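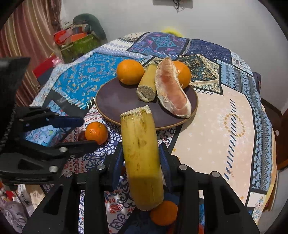 The round table in Plestden with the patchwork cloth: orange citrus fruit and cut stalk, on and around the dark plate.

Fruit Table, Plestden
Second progress report to the Dretside Fund
July 2021
Prepared by Viorica Avram, for the attention of Senan Cullinane

1. Period and purpose of this report

This report covers the work from the beginning of March until now. The first report described the preparation of the room and the agreement with the landlord, and I do not repeat it. You asked me in your last letter to write more about what happens at the table and less about the building, so I have tried to do this.

As a short reminder, the grant is for a fruit table in Plestden, where families can look at, cut, smell and taste fruit which they do not normally buy. We also collect the names of the fruit in the languages which are spoken at home, and the ways in which each family prepares it. The final result will be a small booklet, edited by Sowmya Pillai.

2. Sessions held

We planned six sessions for this period and we held all of them. 20 families are on the list. Most came more than once, and two families stopped coming in spring when they moved to another town. Their places were given to families from the waiting list.

Each session has one main subject. The first was apples and pears, which was too easy, and the children were bored. From the second session we chose fruit with a strong smell or an unusual skin, and the difference was clear. Citrus was the most successful subject and we repeated it by request.

The order of a session is now fixed. First, everything is put on the table whole and people may take it in the hand. Then an adult cuts it, then we taste, and at the end we write. In the first sessions we did the writing in the middle, and the paper became sticky. Sowmya still has some pages from that time which she cannot read.

3. The table and its equipment

The round table was a good choice. Before, we used two long school tables, and the people at the ends could not reach anything and started their own conversations. At the round one everybody can see the plate. It takes fewer people, that is true, so in the larger sessions the smaller children stand in front and the parents behind.

The patchwork-print cloth stays. Corina Mocanu proposed a plain white one at first, and we tried it for one session. Every drop of juice showed on it, and the parents were telling the children all the time to be careful. With the patterned cloth they are more relaxed. It is washed after each session and the colours have not suffered.

We keep the dark plate for the citrus. It has a purple-brown colour with a thin tan rim, and the orange skin looks very well against it. When people come in, this is the first thing they see, because the wall behind is plain and pale and we decided to hang nothing there. The posters which were bought from the first part of the grant are in the corridor instead. I hope you will not mind this change.

Other equipment in use: chopping boards, knives for the adults, bowls for the peel, hand towels, and the large notebook. One chopping board has split and must be replaced.

4. The fruit and the stalks

Oranges of different sizes are on the table at nearly every session. We mix the large ones with the small ones on purpose, and we ask the children to guess which will be sweeter. They choose the large ones nearly always. The smell of the peel brought us many notes for the booklet, for example dried peel in tea, peel kept in a drawer with the linen, and peel cooked in syrup for a long time until it is almost transparent.

The cut stalks came into the programme because of Ionuț Sârbu. He asked why we speak only of fruit, if in many houses people also chew a stalk for its juice or put it in the pot. We agreed that the name of the project should not be taken too strictly. The pieces are thick and yellow, with scratches and small brown marks on the sides, and at the ends the fibres come out in all directions. Many children did not believe that a thing like this belongs in a kitchen. Some of them liked pulling the fibres more than anything else in the session.

About the stalks I must report one difficulty. They are hard to cut, and our knives are made for fruit. After the first attempt we asked the shop to cut them in short segments before we collect them. The ends then become dry if they wait too long, so we now collect on the same day. This means one more journey, but I think it is worth it.

What is left from a session goes home with the families. Peel and fibres go to the garden of Corina's neighbour, who has a compost heap.

5. The booklet

Sowmya has collected enough material for the first part. The working title is Holtarari, a word made up by the children from several words for peel and skin. Some adults find it too strange for a cover. I would like to keep it, and I would be glad to have your opinion.

The texts are short, usually one page for each family. We write the recipe or the custom as the person says it, and we correct only what could be misunderstood. The names of the fruit are given in every language we could collect. Spelling is a slow part of the work, as some people have never written these words before and two members of the same family can disagree about them.

The Căpraru printing shop has given us an offer for the printing. The price is acceptable for a booklet with a soft cover. For a hard cover it would be necessary to reduce the number of copies, and I do not recommend this.

6. Money

In this period we spent 489 pounds. The greatest part went on fruit and stalks, and after this came the rent of the room, the travel, and the paper and pens. The receipts are in the folder which you will receive by post. One receipt, for hand towels, is very pale and hard to read, so I wrote the amount again beside it and signed it.

Fruit costs more than I wrote in the plan. I calculated with summer prices for the whole year, and this was my mistake. To balance it, I did not buy the second set of bowls, and we borrow bowls from Corina when there are many people. I do not ask for an additional amount.

7. What did not go well

The waiting list is not managed well. Families ask me when they can start and I often cannot answer. Ionuț has offered to keep the list from now on, and he will telephone every family on it before the autumn.

Older children come rarely. We tried to give them the task of writing down the names, but some felt that it was like school. Sowmya suggests that they make the drawings for the booklet, and three of them have said yes.

I also promised you in the first report a session about fruit preserved for winter. It was not held. The woman who wanted to show her plum paste was ill, and she would prefer to do it when the plums are ripe - which is more sensible anyway.

8. Plan for the next period

- Session on plums and other fruit for drying or boiling down
- One more session on citrus and stalks, for the families from the waiting list
- Collecting the drawings from the older children
- First complete text of the booklet, to be sent to you for reading
- Final offer from the printing shop and decision on the number of copies
- New chopping board

I would ask you for two decisions: whether the title may stay, and whether the posters may remain in the corridor. If you wish to visit a session, please write to me some days before, so that I can buy enough fruit.

With kind regards,
Viorica Avram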